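Two days in Brevden

We got to Brevden late in February, on the slow bus from the coast, and stayed two nights. I had planned on one. The town has 3,000 people and sits on both sides of a small river, with the old part on the north bank and the bus station, bakery and most of the places to sleep on the south.

Our guesthouse was up the hill behind the station. Plain room, good heater, thin curtains. Breakfast ended at nine and they meant it.

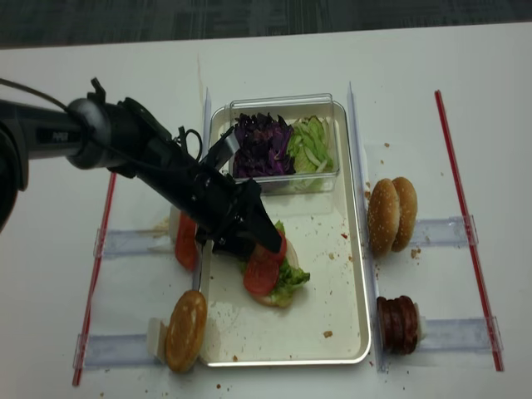
The old town

Cross by the footbridge, not the road bridge - the road bridge has no sidewalk on one side and trucks use it all day. From there it's a short walk up to the market square. The grain hall on the corner is the oldest building in town and was closed for roof work when we came, but the courtyard gate was open and we sat in there for a while.

The clock tower has 123 steps and a ticket costs 4 at the desk, cash only. The stairs are narrow near the top, so wait if you hear people coming down. On a clear day you can see as far as Ulholm. We could see the river and a lot of cloud.
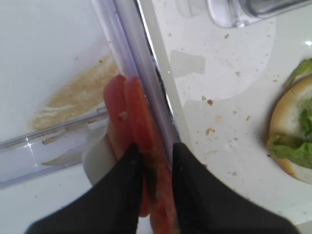 Tomato slices, close up

Lunch in the square is fine but slow. Tomomi had the soup both days and I had a burger the first day and the soup the second. Most kitchens close at two and open again at six, and there is not much in between except the bakery.

On the second morning we took the path along the river to the Espiritu chapel. It's 5 kilometers each way, flat, muddy in the last part. The chapel is one room with painted beams and a visitor book on a shelf by the door. The key is kept at the farm next to it - knock at the side door.

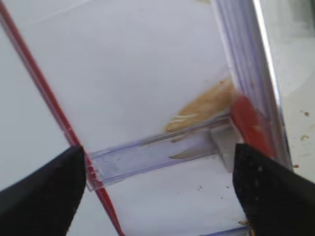

Minoru Ikeda

Getting out again was harder than getting in. The bus to Iment leaves early and the later one runs only in summer, which the timetable at the station says in very small print. We shared a taxi with a couple going the same way.

If I went back I would go in May and bring better shoes.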